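Rubber stamp

A rubber stamp is a small hand tool used to print the same mark over and over on paper, cloth, wood or almost any other surface that will take ink. It has a raised design cut or molded into a piece of rubber, a block or handle to hold it by, and usually a thin layer of cushion in between. The word is also used for the mark itself, and, a little unkindly, for any person or office that approves whatever is put in front of it.

Background

People pressed carved seals into clay and wax for thousands of years before anyone thought of rubber, and carved wooden blocks were printing pictures and whole pages long before there were typewriters. What changed matters was vulcanization, the heating of rubber with sulfur, which was worked out in the first half of the nineteenth century and gave the world a rubber that kept its shape in summer and did not crack in winter. By the 1860s several American makers were selling stamps with rubber faces, and there has been a friendly quarrel ever since over which of them came first. Some of the early makers borrowed their equipment from dentists, who were already using small vulcanizing pots to form the bases of false teeth.

Offices took to the new stamps very quickly. A clerk with a dater, a "Paid" and a "Received" could get through a morning's mail in good time, and banks, libraries, railroads and post offices all came to depend on them. In the town of Modden, the stationery firm of Grasus kept a catalog of 770 stock wordings, running from the plain ("Copy") to the very particular ("Returned for Want of Second Signature"), and would cut anything else to order.

Construction and types

The traditional stamp has a hardwood mount, a foam or felt cushion and a face of red or gray rubber. Many hobby stamps are now made of clear photopolymer, which clings to an acrylic block and lets the user see where the mark will land. Self-inking stamps carry their own pad and flip the face down onto the paper when pressed – a great saving of time at a busy counter. Pre-inked stamps hold the ink in the face itself, and give a sharper print for as long as the supply lasts. Faces may be molded under heat, cut with a laser, or carved by hand from a soft block with a small gouge.

Inks

Dye inks soak in and dry fast, and their colors are bright but may fade in the sun. Pigment inks sit nearer the surface and take longer to dry. Solvent inks are used on glass, metal and plastic, where the others would simply wipe away. A felt pad should be stored closed, and a dry one can often be brought back with a few drops of matching ink left to spread overnight.

As a pastime

Stamping as a hobby grew up alongside mail art in the 1970s and spread through craft stores in the decades after. Jocelyn Kennedy, whose handbook The Patient Stamper is still passed around among card makers, tells beginners to spend their first evening on scrap paper, using 2 or 3 designs at most and filling the sheet from top to bottom before they think of making a card.

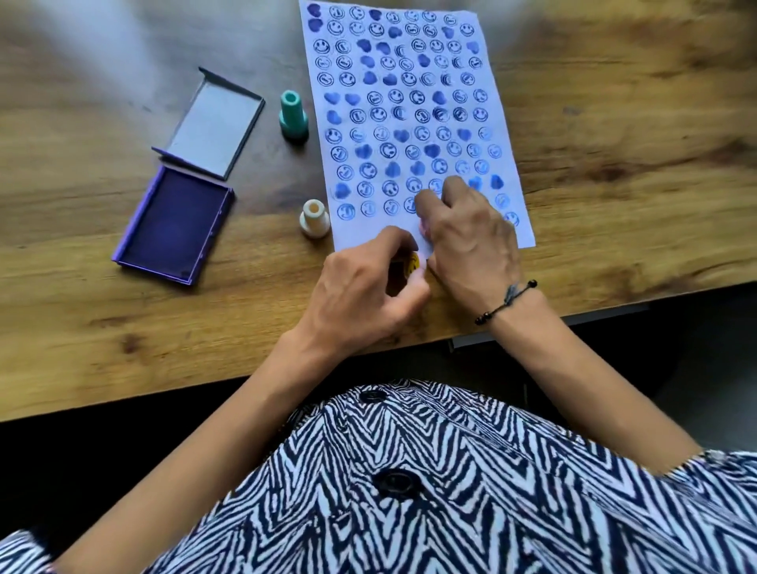

Kennedy also recommends tapping the stamp lightly on the pad several times over pressing it hard once, and setting it down flat without rocking. Her rule of leaving pigment ink for 30 minutes before anything touches it is thought overcautious by some, though it has surely spared a good many sleeves.

The Flerkar round, named for the village where it began, is a swap in which 24 members each send a stamped card to the next person on the list every June.

Care

Faces are cleaned with a damp cloth or a mild stamp cleaner and blotted dry. Wooden mounts should not be soaked, as the glue may let go. Rubber hardens with age and sunlight, and collectors such as the MacPherson Library, which holds a large group of old office stamps, keep theirs in shallow closed drawers, face down on plain paper.

See also
Block printing
Letterpress
Mail art
Sealing wax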